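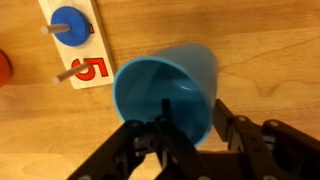 I have worked on the repacking side at Basthorpe for long enough that my hands do the job while my head is somewhere else, usually on dinner. Customers send back their kits, we tip out the bins, check what's there, and put it all in order for the next family. It is small, fiddly work, and when the company said in October that arms were coming to share it with us, my first thought was of all the awkward ways a thing can land on a table. Take a plastic cup. If it's standing up, anybody can grab it. On its side, with its mouth facing you, there's a choice to make, and the arm goes for the opening with one finger inside, where I would just wrap my whole hand around the outside and never think about it. Then there are the counting boards with the big red numbers and the pegs, where a disc can sit right over its own numeral so you have to know the board to know what's under there. I know those boards the way I know my kitchen drawers.

So that has been my winter, more or less — learning what I know. It's a strange thing to be asked! The people who came from Skollberg to set up the line were very polite and very young, and they kept wanting me to slow down and tell them what I was doing. Well, I was picking up a cup. But then I'd try it slowly and find there was more in it than I thought. I turn my wrist before I reach. I nudge things apart with my little finger when they're too close together, and I had no idea I did that until one of them asked me to do it again.

We have 2 arms now, down at the end by the loading door where the old label printer used to be (I do not miss the label printer). They take the plain sorting, and we take the boxes that come back sticky, broken, or full of somebody's cereal. A good shift used to mean 30 boxes each and a sore neck by the time the lights came on in the parking lot. These days I do fewer boxes and the neck is better, but every one of them is a problem box, and I'd be fibbing if I said that wasn't tiring in its own way. The easy ones were a rest. You could chat through an easy one. I don't think whoever drew up the plan knew we were resting in there.

The talk in the break room goes back and forth. A few people moved over to the Gostamcombe building on their own request and seem happy, and one or two are still waiting to see what their hours look like in spring. We were told no jobs would go this year, and none have. I asked about the year after that and got a kind answer that didn't have much in it. I do wish they'd say "we don't know" when they don't know. I could live with that a lot more easily.

What I didn't expect was getting fond of the job again. They offered me the checking post, so for part of each shift I stand by the arms and sort out whatever they've left, and I write down the things that gave them trouble in a fat green notebook. Somebody is supposed to read it every month. Last time they did read it, and they changed the bin height because of what I'd written, and I went home and told everyone in the house about the bin height until they begged me to stop.

The pay for checking is a little better, too, though we had to ask twice. If you're at a place where this is coming, ask early, and ask what happens to the people who don't want to check anything and liked the job as it was. There are several of those on my shift and they're good at what they do.

Next time I'll write up the plum cake, which I promised in the fall and then forgot all about.

Notes from the Bench > Work > The Packing Room

30 shares
2 comments

Recent posts
My mother's Kozłowski mixer is still going
Soup for a cold break room
What I keep in my work locker
Learning to knit on the early bus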